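Re: [handheld-grippers] Flat pads or curved for cloth?
2 min read

Cameron Nisbet wrote:
> We're deciding between the Vikow hand-held and the Koltemico one
> for folding work. Has anyone run both on thin fabric? My worry is
> the pads. The Koltemico ones are curved and soft, and the Vikow ones
> look like they were made for picking up boxes. Also, does the wrist
> camera see enough of the cloth to be any use?

Hi Cameron,

Yes, both, and I have opinions! We had the Koltemico through most of January and then swapped to the Vikow, same table, same pile of baby cloths. I did 700 grabs with the first and 1000 with the second before my thumb filed a complaint (the trigger spring on the Vikow is stiff — try one before you order a batch).

Your worry about the flat pads is fair on smooth cotton. They skate. But on crinkled muslin I ended up liking them better, as long as you come in with the fingers open and nearly touching the table, then close slowly so the cloth bunches up between them. The curved pads tend to roll over the top of it and pick up one sad little pleat. A rolled edge is easy with either one. The middle of the cloth is where you'll notice the difference.
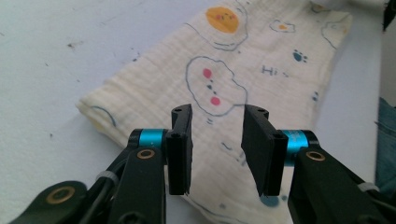 On the camera, I'd say it sees plenty. You get both fingers and a good stretch of cloth in view, and a printed pattern gives the tracking something to hang on to. We tried plain white on a white table and it drifted all over the place, so do yourself a favor and buy the silly prints. The Koltemico camera sits lower and mostly shows you its own knuckles once you close.

Two gripes. Cable ties: check them every 20 grabs or so until you trust them, ours crept down the arm and started tugging on the wiring. And the Fustitz controller drops the finger width reading if you log faster than it likes. Aliyu's board has been fine so far, but I haven't pushed it past 2000 samples in one go.

Happy to send you my notes on closing speed if you can stand my spelling. What fabric are you starting with?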